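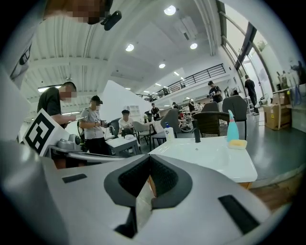

A washbasin gets more handling than any other fixture in a house, and most of its care comes down to sequence. Alcides Rangel, who maintains the fittings at the Lundbridge showrooms, works from the faucet down: spout, handle, deck, basin wall, drain. Working in the opposite direction leaves spots on surfaces already wiped.

His kit is small. Diluted cleaner goes on in a light spray and stands for 20 seconds before the sponge follows. Black faucets get a soft cloth and no abrasive, as scouring powder dulls a dark finish well before it marks glazed ceramic. 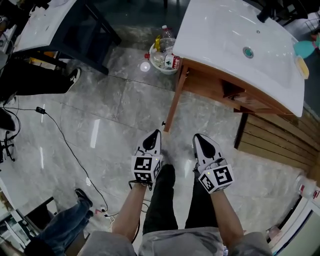

Vanity with glossy white basin, black faucet and light-brown wooden frame.

Wooden frames need separate treatment. Water collects where the basin meets the timber and runs down the front legs, so the joint is dried at the end of each cleaning. An open shelf below makes slow leaks easier to find. Rangel checks the trap connections every January and tightens them by hand.

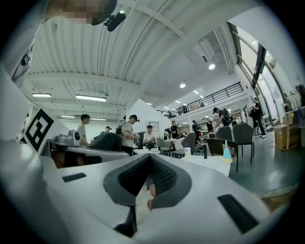 Lighting decides how much of this work can be checked. Glaze shows streaks best under a low, single source, and overhead light tends to flatten them. With rectangular fluorescent fixtures on one side of a white corrugated ceiling and round recessed spotlights on the other, a basin can look different from each side. Rangel inspects twice, once from each direction, then runs a dry cloth along the rim.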